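Rules for Robots: Why Grippers Have Manners

By Leokadia Pietrzak, for the Mutthorpe young makers' page

Robots need rules. Lots of them! Some are the law, some are standards (a standard is a rule book that everyone agrees to share), some are just good habits. Quick tour, here we go.

Rule one. Don't squeeze too hard. A gripper has two fingers and they close like a pinch. Soft stuff squashes, fingers hurt. So people practise with soft things first. Mittens, socks, teddies.

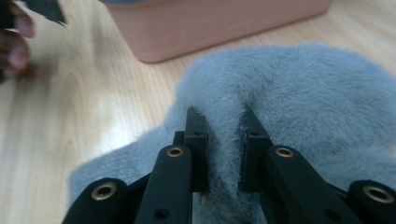
Rule two is about stopping. Every big robot arm needs a stop button, a red one, easy to reach. At the Barkomlow workshop there are 4 of them and everybody learns where they are before they learn anything else. Even grown ups. Even the boss.

Rule three, keep cables tidy. Boring? Yep. But a cable you trip on is more dangerous then a robot that's switched off. Same with long scarfs and dangly sleeves near moving parts. Tuck them in.

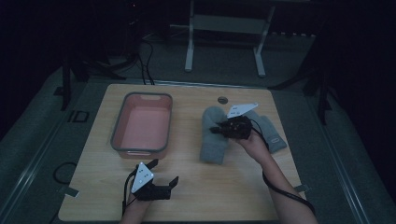

Can a robot tell if your hand is in the way?
Only if it has the right sensors, and sensors can miss things. So the rule is that people stay out of the robot's space while it moves, and it has to slow down or stop if somebody comes close.

Next one. Go slow when you're learning. The Orico arm at Barkomlow does 3 slow goes before any fast one. If a slow go is wobbly, back to the start. Takes ages. Worth it.

And write things down! What you picked up, what got dropped, what you changed. The MacBrayne notebook (that's what we call ours) has 800 pages and it's nearly full. Messy writing allowed.
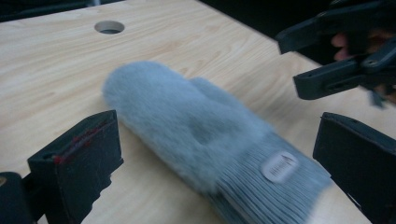 A fuzzy mitten between two gripper fingers.

Last rule, ask first. If you don't know what a button does, leave it alone and find a grown up. More rules in July, when we do wheels.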